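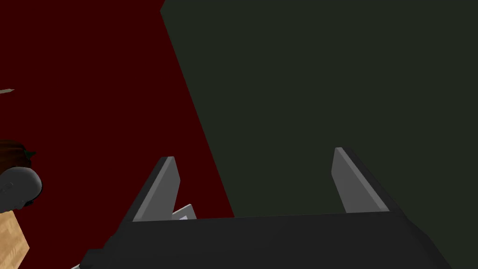

短租与民宿版 > 房客吐槽与求助
主题:Halano 那套房子,收了清洁费还给我一张十四条的退房清单,正常吗?

两段围巾 发表于 2023年10月19日
楼主

先交代背景。我们一家四口加我婆婆,在 Halano 租了一套带院子的房子住了五晚,从 Skareo 上订的。房子本身没什么可挑,床够硬(我婆婆的最高评价),厨房里的刀居然能切番茄,院子里有一张很大的桌子,早饭都在外面吃。

问题出在最后一晚。房东发来一条消息,语气很亲切,开头是“亲爱的客人,希望你们度过了美好的时光”,然后是一份退房清单,一共 14 条。我抄几条给大家看:

床单被套全部拆下,按颜色分开,深色的先放进洗衣机并启动
用过的毛巾放浴缸里,没用过的毛巾请“保持没用过的样子”
洗碗机启动前请先把碗碟冲洗干净
冰箱清空并擦一遍
垃圾分成五类,其中玻璃要自己拿到教堂后面的回收点
烤架用铁刷刷过,灰倒进铁桶,桶盖要盖好
地板吸尘,“如果时间允许,请顺便拖一下”
花盆浇水(后院那排也要)

退房时间是早上十点。

清洁费我付了 100 欧。我当时看账单的时候没有多想,觉得这么大一套房子,有人来打扫,一百块也合理。现在我很想知道这一百块打扫的是什么。按这份清单做完,剩下的工作大概是把门打开,闻一闻,再把门关上。

最后我们做了大部分,没拖地,没浇后院的花(前院的浇了,我婆婆浇的,她还顺手掐了几个枯叶)。回来三天以后收到通知,押金扣了 30 欧,理由写的是“未按入住须知完成退房步骤”。

想问两件事:一、这种清单正常吗;二、这三十块值不值得去争。我老公的意见是算了,他的意见一向是算了。

——————

北坡短租老油条 回复
2楼

正常。欢迎来到短租的世界。

我给你翻译一下:“清洁费”是这间房子价格的一部分,只是不写在每晚价格那一栏,这样搜索排序的时候比较好看。至于谁来清洁,那是另一个话题。

三十块我会争,花的时间肯定不止三十块,但是心情好。

——————

海边收钥匙的 回复
3楼

我是房东,不在 Halano,在隔壁一段海岸,两套房。说几句可能不受欢迎的。

清洁费是真的付给清洁公司的。我那套三居室,清洁公司按次收钱,夏天周转日大家都抢人,价格还要往上走。床单外送去洗是另外一笔。我每次收的清洁费基本原样转出去,赚不到什么。

退房清单我也有,四条:碗碟放进洗碗机、垃圾带出去、关窗、钥匙放回盒子。超过这个范围我觉得就是房东自己的问题了。冰箱擦一遍有点过,让客人洗床单更过。

不过“大部分做了”这个说法我想问一句,玻璃拿去教堂后面了吗?

——————

两段围巾 回复
4楼(楼主)

拿去了。教堂后面有三个回收点,一个是衣服的,一个锁着,玻璃那个在坡底下。我婆婆在车上等,问我们是不是在度假。

——————

北坡短租老油条 回复
5楼

回3楼,你那四条我愿意签字画押。问题是你这种房东在论坛里占多数,在我的订单里占少数,我一直没想通这个比例是怎么来的。

——————

lanlan_packing 回复
6楼

楼主先看一下订单详情里的“入住须知”原文,就是付款之前打了勾的那个页面。Skareo 的页面上须知是折叠起来的,要点“显示更多”才能看全。如果那十四条在须知里一条不少,你争起来会比较难看;如果须知里只写了“请保持整洁”,清单是最后一晚才发的,那就好说得多。

我去年就是这么拿回来的。房东事后发来一张“家规补充”,我回他:补充在我付款之后,所以它对下一位客人有效。客服两天就退了。

还有,消息都留在平台里聊,别转到别的软件上去。你在别处聊得再清楚,客服都当你没聊过。

——————

拖把不是我的 回复
7楼

我不同意楼上几位一边倒。

大家租的是人家的房子,不是酒店。住酒店你把毛巾扔地上没人说你,因为那个价钱里有一整个部门在管毛巾。五个人住五晚的整套房,有院子有烤架,摊下来每个人一晚多少钱?换成酒店你们要开两间房,早饭在餐厅里排队等煎蛋。便宜的那部分,总要有个地方补回来。

顺手洗个床单能累死谁。洗衣机自己会转。

——————

两段围巾 回复
8楼(楼主)

洗衣机自己会转,转完一轮要两个多小时,清单要求深色的洗完换浅色的。十点退房。我请7楼帮我算一下我应该几点起床。

——————

拖把不是我的 回复
9楼

前一天晚上洗深色的。

——————

两段围巾 回复
10楼(楼主)

深色的在我们身子底下。

——————

北坡短租老油条 回复
11楼

我宣布这个回合结束。

——————

青石板与wifi 回复
12楼

我来说一个反方向的例子。上个月住 Cultberg,山上那种木头房子,清洁费比楼主的贵一截,清单上只有一句话:“走的时候请把门带上,门有点紧。”

然后我们一进门发现前面的客人显然也只做到了把门带上。烤箱里有半张披萨。房东电话里非常抱歉,叫了人来,人来了两个小时,我们坐在车里看山。

所以我现在对清单的态度比较复杂。没有清单的房子,靠的是上一位客人的人品,而我见过上一位客人的披萨。

——————

海边收钥匙的 回复
13楼

12楼这个不能怪上一位客人,披萨是清洁公司漏的,烤箱是最容易漏的地方,第二容易漏的是沙发垫子底下。我每次换客人都自己去看一遍,开烤箱,掀垫子,看浴室地漏。做得到是因为我住得近。住得远的房东全靠清洁公司拍的照片,照片里从来没有烤箱内部。

——————

lanlan_packing 回复
14楼

建议入住时自己先录一段视频,从大门走到最里面的房间,抽屉拉开,烤箱打开,冰箱打开。三分钟的事。走的时候再录一遍。我存了好几年这种视频,比我家孩子的视频还多,内容也比较稳定。

——————

住到哪算哪 回复
15楼

歪个楼。我正在看 Halano 11月的房子,四个大人。搜索页面告诉我“共找到 1,144 处住宿”,我很激动。把日期填上,少了一大半。勾了“暖气”,又少了一大半。勾了“整套房源”,再看总价,剩下的房子里有一处是船。

楼主那套能不能私信我一下?除了清单之外听起来不错。清单我不怕,我在部队待过。

——————

两段围巾 回复
16楼(楼主)

已私信。暖气有,是厨房里那个大炉子,卧室是电暖气片,我们去的时候没开过,不敢保证。刀真的很好。

——————

拖把不是我的 回复
17楼

看看,前面骂了半天,后面有人排队去住。市场说话了。

——————

北坡短租老油条 回复
18楼

市场说的是“刀很好”。

——————

小岛收据控 回复
19楼

我做过几年民宿前台(正经有牌照的那种),补充一下费用的问题,大家混在一起说容易吵。

清洁费、押金、房客违约扣款是三笔不同的钱。清洁费是固定的,你住一晚还是住五晚都是这个数,所以短住特别不划算,住一晚的话清洁费可能比房费还高。押金是担保,用来赔损坏的东西。因为没浇花扣押金,这个从道理上就站不住,花死了吗?死了几盆?有照片吗?

房东如果要求赔偿,应该拿出损失。“未完成步骤”算哪门子损失。最多是他多付给清洁公司的工时,那他就应该拿清洁公司的单子出来。

楼主去问他要单子。客客气气地要。我在前台的时候最怕客客气气要单子的人。

——————

海边收钥匙的 回复
20楼

同意19楼。要单子。

如果他真有单子,上面写着额外拖地多少钱,那你就认一半。如果没有,他通常会在收到这个请求之后忽然想起来要“出于善意”退给你。

——————

门垫下没钥匙 回复
21楼

我怎么觉得没人骂平台。

Skareo 在这里面抽了一笔服务费,清洁费也算在抽成的基数里。也就是说楼主洗床单的时候,平台也跟着挣了一点。扣押金的时候平台负责转发邮件。我现在能直接订就直接订,小镇上很多房子有自己的网站,丑是丑了点,日历是手动更新的,但是打电话过去有人接,还会问你几点的火车。

——————

lanlan_packing 回复
22楼

直接订我试过两次,一次很好,一次是在 Yeon 那边,钱转过去以后房东说日历没来得及更新,房子已经有人了。钱退了,退了三个星期。那三个星期我每天查账户,像在追剧。

平台再讨厌,出事的时候有个地方可以投诉。直接订只能投诉给自己。

——————

门垫下没钥匙 回复
23楼

Yeon 那一片是有这个名声。你换个有人正经经营的地方试试,先付一点订金,到了再付剩下的,肯这样收钱的房东基本都没问题。

——————

拖把不是我的 回复
24楼

先付一点,到了再付,走的时候垃圾也不倒,花也不浇。房东图什么呢,图你们五星好评里写“略有灰尘”?

——————

北坡短租老油条 回复
25楼

7楼的朋友,我猜一下,你有房子在出租。

——————

拖把不是我的 回复
26楼

我妈有。周转日是我去拖地。

——————

北坡短租老油条 回复
27楼

……那我收回一部分。用户名我现在也看懂了。

——————

小岛收据控 回复
28楼

26楼收不收清洁费?

——————

拖把不是我的 回复
29楼

我妈收。我没收到过。

——————

青石板与wifi 回复
30楼

这个帖子的受害者终于出现了。

——————

拖把不是我的 回复
31楼

行,那我讲讲另一边看到的东西,你们也别光笑。

十一点客人走,三点下一拨到,中间四个小时。三张床,换下来的要抖一遍,袜子、充电线、有一次是一颗牙(小孩的,寄回去了)。厨房最花时间,尤其是有人煮过糖。浴室排第二。拖地反而快。如果客人把碗洗了,垃圾带走了,我能省出差不多吃一顿午饭的时间。床单拆不拆我无所谓,有些人拆下来团成一团扔在地上,枕头套里还裹着一个枕头,找起来更慢。

所以楼主那份清单我也觉得写得蠢,洗床单那条尤其蠢,家用洗衣机洗出来的根本不够平,最后还得送出去重洗。我之前嘴硬是因为你们说得好像房东坐在海边数钱。我妈坐在厨房里熨枕套。

——————

两段围巾 回复
32楼(楼主)

谢谢31楼。我婆婆听我念完这段,说她就知道床单不该拆。她当时确实说过,我们没听。

另外汇报一下,我去翻了须知。点了“显示更多”,又点了一次“显示更多”。里面写的是:请爱护房屋,请勿吸烟,十点前退房,请“遵循房东在入住期间提供的指引”。

这最后一句算不算把十四条都包进去了?

——————

lanlan_packing 回复
33楼

哎呀,这句写得有点狡猾。

我的看法是“指引”不等于“收费项目”。他可以指引你浇花,你不浇他也可以不高兴,但是扣钱要事先写明扣多少、为什么扣。你把这句话截图,和清单消息的时间截图放在一起发给客服,让客服自己去读。别写长,客服读三行。

——————

海边收钥匙的 回复
34楼

先找房东,再找客服。直接上客服他会觉得被告了一状,后面就只剩较劲。给他一天时间。

——————

北坡短租老油条 回复
35楼

我投直接找客服。给一天时间,他就有一天时间去给那排花盆拍遗照。

——————

小岛收据控 回复
36楼

先找房东。写法我给你一个:

“您好,感谢这几天的招待,房子我们很喜欢。收到押金扣款通知,想请您发一下对应的清洁单据,方便我们自己记账。谢谢。”

到这里为止。一个字都别解释,别提婆婆。

——————

两段围巾 回复
37楼(楼主)

发了。没提婆婆,挺难的。

——————

住到哪算哪 回复
38楼

我问了楼主那位房东11月的空档,回得很快,很客气,附了一份入住指引。我数了,十五条。新增一条是“请勿浇水前院花盆,已由前客修剪”。

——————

两段围巾 回复
39楼(楼主)

……我要不要告诉她。

——————

青石板与wifi 回复
40楼

告诉。这是她的作品,被写进了规章制度。

——————

门垫下没钥匙 回复
41楼

38楼你还订吗?

——————

住到哪算哪 回复
42楼

订了。另一个选择是船。

顺便我回了他一句,问清洁费具体包括哪些内容,最好写在平台消息里。他写了:地面、浴室、床品更换、厨房台面。我说那太好了,床品和地面就交给他们了。他回了一个竖大拇指。这个大拇指我截图了。

——————

lanlan_packing 回复
43楼

42楼这个操作建议大家抄作业。订之前问,房东都很大方,问完就成了书面承诺。楼主你也把这段拿去用,他对新客人说床品和地面在清洁费里,对你扣的偏偏就是没拖地。

——————

拖把不是我的 回复
44楼

截别人的聊天给自己用,客服未必认。再说各人的订单各人的条件。

——————

lanlan_packing 回复
45楼

不用截图,让楼主自己去问一句同样的问题就行了,他多半会给同样的回答,这种话房东都是存好了粘贴的。

——————

海边收钥匙的 回复
46楼

承认,我也是存好了粘贴的。

——————

两段围巾 回复
47楼(楼主)

更新。房东回了,没有单据。原话是:“清洁是由我姐姐负责的,她不开单据。”

然后过了一个小时又来一条,说她姐姐看了觉得房子留得挺干净,后院的花反正也快过季了,三十块会退回来,希望我们给个好评。

——————

北坡短租老油条 回复
48楼

所以一百块是付给姐姐的。我对这位姐姐有好感,建议钱给她,清单让房东自己做。

——————

小岛收据控 回复
49楼

钱到账再写评价。到账再写。

——————

拖把不是我的 回复
50楼

姐姐到底有没有收到那一百块,我比较关心这个。

——————

门垫下没钥匙 回复
51楼

好评你打算怎么写?我建议照实写,清单那段也写上,后面的人有权知道要去坡底下扔玻璃。

——————

海边收钥匙的 回复
52楼

照实写同意,星星别扣太狠。他退了钱,也没跟你吵。我收到过一个三星,理由是“海比照片上远”。照片是我站在阳台上拍的,海没动过。

——————

北坡短租老油条 回复
53楼

你镜头拉近了吧。

——————

海边收钥匙的 回复
54楼

稍微拉了一点。

——————

两段围巾 回复
55楼(楼主)

钱到了。评价写好了,大家看看:

“房子舒适,院子很大,厨房刀具锋利,床偏硬,适合长辈。退房前请预留一个上午,房东会提供较详细的清单,建议订房前先问清楚清洁费包含什么。玻璃回收点在教堂后面坡底那个,中间那个是锁着的。”

给了四星。老公说三十块忙了这么多天,他早就说算了。我跟他说下次退房他洗床单。

——————

lanlan_packing 回复
56楼

写得很好,回收点那句对后人最有用。

——————

住到哪算哪 回复
57楼

已经收藏。请问那个铁刷在哪里?清单第九条说“在老地方”。

——————

两段围巾 回复
58楼(楼主)

烤架后面,墙上有个钩子。我们找了二十分钟。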